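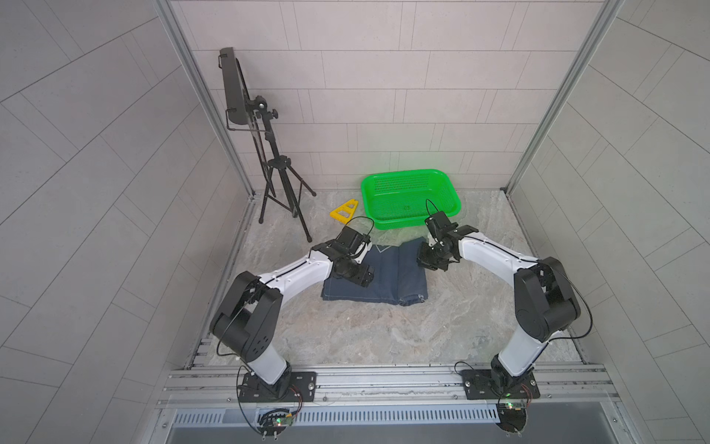
Folding Denim on Stone

Laundry advice tends to treat the folding surface as a given. Most households use a bed, which is soft, sags under the hands and lets a heavy garment pull itself out of square. Denim shows the effect more than most fabrics. It is stiff at the seams and slack between them, and on a mattress the seams sink at a different rate from the panels.

Kadri Koppel, who runs the finishing room at the Asthorpe laundry, moved all denim work to hard surfaces over 12 months ago. Her staff fold on polished stone and keep a plastic basket within arm's reach of the fold. "You want to lift the piece once and set it down once," she says. "Every extra transfer opens the fold."

Her method has 3 steps. The garment is laid flat with the side seams matched. The surface is smoothed from the waistband outward, with the flat of the hand and no downward pressure. The piece is then folded lengthwise and brought up from the hem in even sections, so that the thickest seams do not stack in one place.

Stone has low friction once polished, and that cuts both ways. Fabric slides into alignment with little effort, but it also slides out again if only one corner is held. Koppel teaches new staff to control two points at all times, one on each side of the garment.
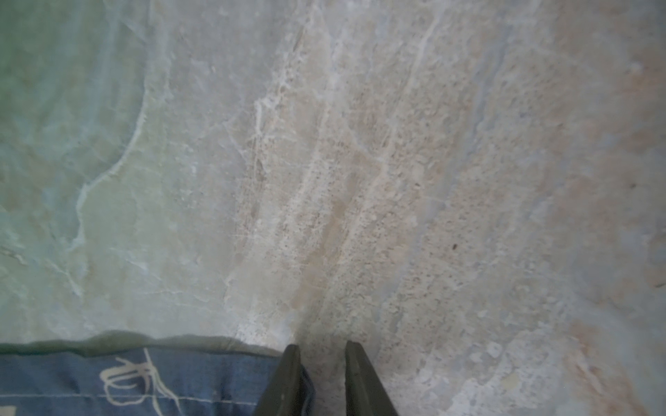
Reading time: 3 minutes

Pattern is a separate issue. A veined surface in mixed pale tones, with greenish gray running into cream and a pinkish tan, hides lint well. Blue denim remains easy to see against it, including at the edges, where a misaligned layer has to be caught. Fine hairlines in the stone should be checked with a fingertip. A line that can be felt may snag a loose thread; one that can only be seen is of no concern to the fabric.

Fabian Wyss, who fits utility rooms under the Fellitz name, recommends a counter depth of 30 inches for adult jeans folded lengthwise. He prefers a honed finish for customers who iron on the same counter, and a polished one where the surface is used for sorting and folding alone.

Cleaning is simple. Dark denim can leave dye on pale stone, particularly if it is folded damp. Koppel has the surfaces wiped with a pH 7 cleaner at the end of each shift and dried with a cotton cloth. Vinegar is kept out of the room, as it etches marble.

Baskets are emptied before the stack reaches the rim.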